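Ailsa Moncrieff has drafted advance directives at the Badamham legal clinic for nine years. Her view of the statutory form is that it asks the wrong person the wrong thing too early.

"The form opens with feeding tubes," she said. "Most people who sit down with it haven't chosen a health care agent yet. If there's no agent, the rest of the pages are weak evidence of what the patient wanted, and a court will treat them that way."

Her own worksheet starts with the agent and one alternate. Treatment instructions come second, and are written as preferences unless the client asks for binding language. She keeps the whole document to seven pages.

The hardest files, she said, involve a client whose capacity comes and goes. Capacity is judged for the decision at hand, so a person may be able to name an agent and still be unable to weigh a surgery. Moncrieff records the questions she asked and the answers, word for word, on the day of signing. Two witnesses sign, neither of them a relative.

"A diagnosis on the chart doesn't settle it," she said. "I've had hospitals call to say the patient has dementia, as if that ended the matter. I ask who tested her understanding, and of what."

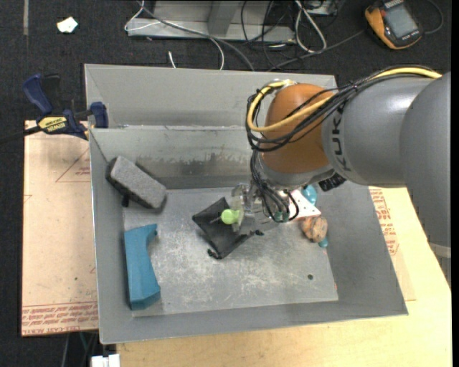

She is more cautious about guardianship. In her practice it comes after an agent has been ruled out — the order removes rights that are slow to get back, and the review hearing can be brief. The clinic's office in Tomley took on its first petition to restore rights in September, and that case is still open.

Asked what she would change in the law, Moncrieff named the notice rule. "The patient should get the petition in plain words, read aloud if need be, before a hearing date is set."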